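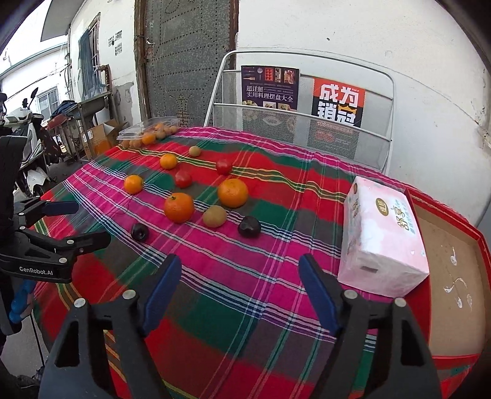
Worness Citrus District

The Worness citrus district is a fruit-growing area spread along the lower valley of the Manolakis River, taking in the town of Worness and the smaller settlement of Ronari a short drive upstream. It is best known for its oranges, which are grown for eating fresh and, in smaller amounts, for juice and marmalade. The district has a population of 2,423, most of whom live in Worness itself, and a good many households that have nothing to do with farming still keep a tree or two by the back fence.

Geography and climate

The valley runs more or less east to west, and the orchards sit mainly on the northern side, where the slope catches the winter sun and the cold air drains away towards the river at night. Frost is the old enemy here. It settles on the flats below Worness on still mornings, and the early growers learned fairly quickly to leave that ground to lucerne and sheep. The soils on the slope are red sandy loams over clay, easy to work and quick to drain, though they dry out in a hot spell and need regular watering from the first warm weeks of spring right through to autumn.

Rain falls mostly in winter. Summers are long and dry, with warm winds from the inland that can scorch young fruit, and for that reason many of the older blocks are sheltered by rows of she-oaks and pines, some of them now much taller than anyone could have had in mind when they went in.

History

The first orange trees were planted by settlers as a household crop, alongside quinces, figs and lemons, and it was a good while before anybody thought of sending the fruit away to be sold. The coming of the railway to Ronari changed matters. A packing shed went up beside the siding, and growers from both ends of the valley carted their crop there in the season, often queueing well into the evening with a thermos and plenty to talk about.

Irrigation came with the Manolakis Channel, an open ditch lined with stone in its upper reaches, which still supplies part of the district. Much of its lower length has been replaced by pipe. The Ronari shed closed after the railway did, and packing moved to a larger building on the Worness side, known locally as the Trokex shed after the company that put it up.

Varieties and growing

Navel oranges make up most of the winter crop and Valencias carry the district through the warmer months, so that there is local fruit of one kind or another for much of the year. Blood oranges have been tried on the higher blocks, where the cold nights help the colour along, and have found a small but very loyal following. Mandarins and grapefruit are grown as well, the latter less than they used to be.

Navels are usually ready from late autumn. Growers go by taste as much as by colour, for an orange can look perfectly ripe and still be sharp, and Valencias left on the tree into summer will sometimes turn a little green again around the stem without being any the worse for it. Fruit is clipped by hand with a short button of stalk left on.

Local customs

An orange fair is held in Worness each August, with marmalade judging, a cake table and a street parade, and it draws up to 2,000 visitors in a good year. The marmalade classes are divided by thickness of peel, a distinction taken quite seriously on both sides. Smaller growers sell from stalls at the farm gate through the winter, paid for by honesty box, and the road between Worness and Ronari has become a pleasant Sunday outing on that account.

See also

Manolakis Channel
Ronari railway siding
Navel orange
Marmalade

Last updated 1 Aug 2025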